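Workshop notebook – Grurnmont dance theater, costume and props room
February 16, 2020

Worked on the second act today. The forest dresses are back from the first fitting and most of them need the same correction: the waist sits too low and when the dancer bends back, the bodice pushes up under the arms. I took the waist up one finger on the first two and asked the girls to try port de bras in them. Better. I will do the rest in the same manner.

Tulle. We have 126 meters left from the Diltance order, the stiff one, plus a soft roll from last year that has no label anymore. The stiff tulle is good for the bottom layers only. I tried it on top and from row one it looks like paper. So: stiff for layers one to four, soft for the top. Do not mix inside one layer, it hangs uneven after steaming.

Dye test for the forest skirts. Moss green with a little black, 50 grams for the full pot. First sample came out too blue under the stage lamps, although in the workroom it looked correct. I need to remember to carry every sample to the stage before I decide. Second sample with a spoon of yellow was fine. The strip is pinned on this page, left side, with the light cue number written on it.

Shoes. The Custemon satin paint cracks at the box of the pointe shoe after one rehearsal. Two thin coats crack less than one thick coat, but still crack. For the soloists we go back to calamine and accept that it gets dusty. The corps can have the paint, they are far from the public.

Headpieces: 61 leaves cut, wired and pressed. The glue did not hold on the wire where I had not sanded it. All leaves from the first batch must be checked by pulling softly. If the leaf moves, take it off, sand the wire, glue again and leave overnight under the heavy books.

Budget note. The director confirmed 2,000 for fabric and trimming until the end of the season, and this includes the August outdoor performance. I had hoped August would be separate. It means the river cloth has to be the old silk from Ardeleanu, washed and hemmed again. It has a stain near one corner – we can turn that corner to the wing side.

Props for the children's piece, the garden dance. The choreographer wants things that are big enough to read from the balcony and light enough for a child of eight to carry in one hand during the chassé. Pale colors are better than dark ones against the backcloth. No glass, no metal edges. Every prop needs a mark on the props table so the child finds it in the dark. 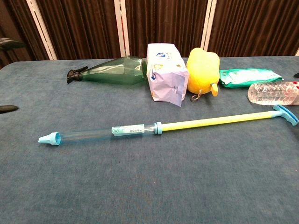 To do before the next run

– Take up the waists on the remaining forest dresses, check hooks while they are open.
– Dye the skirts in one day if possible, so the bath stays the same.
– Ask the stage manager if the quick change can move to stage left. On the right there is no place for a chair.
– Wash the river silk by hand, cold water.
– Order elastic, the narrow one. The wide one shows through the tights.
– Write names inside the children's shoes, both shoes.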